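Good grip, good habits: house rules for the Orwood picking cell
Speaker notes, Flolleser operators' morning
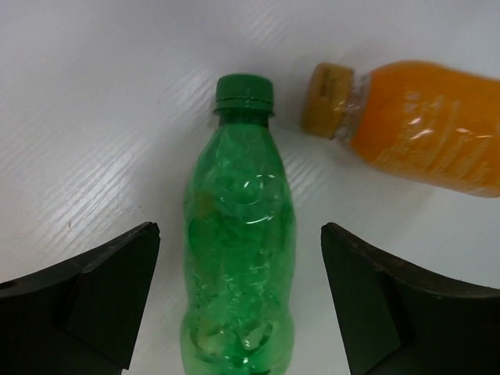

Slide 1. Fingers open either side of the green bottle, orange one further back.

Welcome everybody, and thanks for coming in so early (coffee's at the back, help yourselves while I ramble). Leave the slide up for a minute. Ask who in the room would press "close" right now, and who would wait. Let them argue a bit, it's the best part of the morning!

Rule one is clearance. We want a gap showing on both sides of the bottle before the fingers move. At Zabala we used to let people judge it by feel, and we went through 21 finger pads in one season, so now it's written down and it applies to me as well.

Rule two, one bottle at a time. Mention the neighbour, the orange one, and how easily your eye wanders to the brighter colour. Say the target out loud if you're training someone.

Slide 2. Speed. The Bidico sheet says slow approach for the last 30 millimetres. Please don't change that setting at your own station, come and find me first. Tell the story of the 123 rejects here, if there's time.

Slide 3. Logbook. Pads get looked at every 2,000 picks, and whoever looks signs the page. Pass the old logbook around, and remember to get it back.

Questions, then over to the cell in two groups.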